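Measuring Out Small Dry Goods

Coffee beans, dried beans, dry pet food and the like are easier to deal with if you keep one short, wide cup for scooping and one shallow tray for catching what falls. Set both out before you open the bag.

Choose a metal cup with a rolled or rounded rim. It pours well and it won't crack if you drop it. Width matters more than height, as you want to see how full it is without tipping it. Dark patches on stainless steel usually come off with baking soda and a damp cloth. Rinse and dry the cup fully before it goes back in the bag or bin.

Fill the cup partway only. A cup filled to the brim sheds pieces every time you move it, and on a light tabletop they roll a long way.
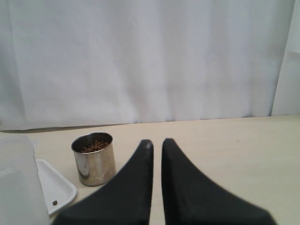
Waraporn Srithong writes that she gave up on level cups years ago and weighs everything. One cup of her usual beans came to 117 grams one month and 8 grams less the next, from a different bag. She now puts the cup on the scale, zeroes it, and stops when the number is right. Her other suggestion is to pour over the tray and never over the open bag, so dust and broken bits stay out of the good stock.

Weighing works well for coffee. For a pet's dinner, go by the feeding chart on the bag, and if the chart is in grams, weigh the first few meals and mark the fill line on the outside of the cup with a strip of tape.

For the tray, a raised rim is the main thing. Rounded corners wipe out faster than square ones. I use a Skukar tray, 40 cm long, which fits the drawer under the counter. A baking sheet with sides will do the same job.

Wipe the table last. Dry brush first, then a damp cloth. Gray smudges on a cream surface often lift with a drop of dish soap, left for a minute and rinsed off. Test scouring powder in a corner before using it, as it can dull a smooth finish.

Keep separate cups for people food and pet food. Put a label on the bottom of each.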